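Household Textiles, Unit 4 Handout
Folding and Sorting Awkward Garments: Swim Shorts
Instructor: Ngan-ling Kuo
Lab assistant: Wai-kit Yuen
Grurwood Center for Home Studies

Welcome back! Last unit was towels and pillowcases, flat things with four honest corners, and you all got very good at them. Now we get to the fun part. Swim shorts are my favorite garment to teach with, because they look so simple on the shelf and then you pick them up and everything slides. Elastic that bunches, a drawstring with its own ideas, a pocket inside or outside or both, and fabric so smooth that a fold will open up again while you reach for the next item.

Bring your notes from Unit 3 with you. We use the same words for the parts of a fold (edge, spine, lip) and I won't go over them again in class.

1. What you need at your table

A clear flat surface, one pair of swim shorts, one soft plain cloth for contrast, and a basket. Li-hua Tam keeps the shorts in the tall cupboard, sorted by waist size. Please put them back that way. If you bring your own, bright stripes are a wonderful choice for learning. Stripes work like a ruler: when the bands line up, your fold is straight, and when they wander, you know it right away.

2. Reading a stack before you touch it

Take a moment with any stack before lifting the first thing off. Which piece is on top? What is peeking out from under it? Which edge is a fold, and which is a loose end that will drag the rest along?

In the stack in the far corner of the table, the rainbow shorts are folded on top, with the color bands running from orange at the left across to blue. The drawstring shows near the blue band and there is dark blue piping along the lower edge. Those two details are great landmarks! The beige cloth under the shorts spills out past them toward the corner, so a hand sliding in from the left would meet the cloth first.

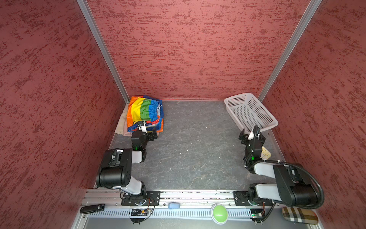

3. Lifting and opening

Here is the method we practice in class. Do it slowly the first few times, then at your normal speed.

a) Find two points on the same edge, as far apart as you can comfortably manage. The waistband is the usual choice. A hem will do if that is what the stack offers you.

b) Pinch, don't grab. A whole fistful of slippery fabric gives you wrinkles and very little control. Thumb and one or two fingers are plenty.

c) Raise both hands together. If one hand leads, the garment swings, and lightweight shorts swing a lot.

d) Let it hang and look at it. This is the step people skip, and I love this step. Hanging fabric tells you where the weight is, which leg is twisted, and whether your two points were really on the same edge.

Look at the waistband first. Elastic gathers the fabric into ruffles, and a ruffled edge is always shorter than the cloth sewn to it. Then find the drawstring, then any pocket. With the striped shorts held up at two corners, the orange waistband is over on the left with its ruffles, the white drawstring hangs beside it, and the navy pocket flap with its thin red edging is near the middle. The stripes run on the diagonal, a very good clue that the garment is hanging off its natural line. Lay it down, find the waistband along its full width, and take hold again from there.
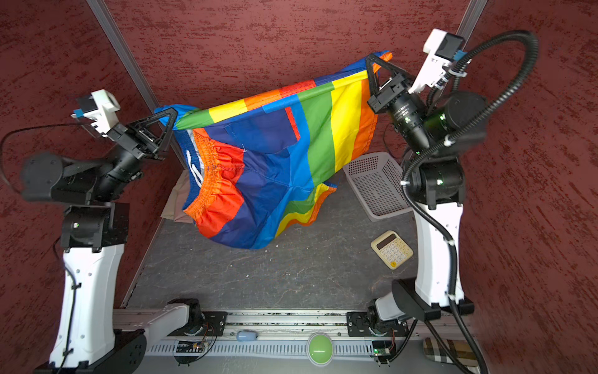 4. The three-part fold

Lay the shorts flat, front side up, waistband away from you. Smooth from the middle outward with the flat of your hand. Tuck the drawstring inside the waistband -- loose strings catch on everything in a basket, and on each other worst of all.

Bring one leg over the other so the side seams meet. Check the stripes at the hem. If they match there, move on to the waistband. If they don't, open the shorts and try once more. Don't tug a crooked fold straight; it will only creep back.

Now fold the crotch point in so the outer shape is a rectangle, then bring the hem up a third, and the waistband down over it. The waistband goes last because it is the heaviest edge and holds the rest closed. Wai-kit Yuen likes to do it the other way, hem last, and he will happily show you his version. Try both and write down which one stays shut when you carry it across the room.

5. Into the basket

We use open baskets with perforated sides for this unit. The holes let air through, and that is a real plus with swimwear, which often gets put away before the inner lining is fully dry (feel the lining and the pocket with your fingertips, every time).

Place, don't drop. Lower the folded shorts with the spine facing up so you can pull them out again without disturbing their neighbors. Plain soft cloths go in first as a base, and smooth fabrics go on top of them. Smooth on smooth slides.

Turn the basket so that a long side faces you before you start. Some of you work with the short end toward you and then have to reach over everything you have already put in.

6. Common trouble

The fold springs open. Usually trapped air or a bunched waistband. Press from the spine toward the open edge.

The bottom cloth comes up with the top one. Hold the lower layer down with one hand, peel the shorts back with the other, then go to your two-point lift.

The pocket makes a lump. Turn it out, smooth it, and let it lie toward the center.

One leg is longer. It almost never is! Look for a twist at the waistband.

7. Practice before next class

Fold the same pair ten times in a row and note the time for the first and the last. Shuk-fan Cheung got her last fold down to 55 seconds in March with every stripe matched, and she was grinning from ear to ear. Accuracy counts for more than speed in the grading, so use her time as encouragement only.

Then fold one garment at home that I haven't mentioned. Something with elastic, please. Write half a page on where you took hold of it, what it did when it was hanging, and what you changed on the second try. Sketches are very welcome.

Hand in your sheets by Apr 11, 2025, in the tray outside Room 719. Next unit is fitted sheets, so bring a partner and a big table if you have one.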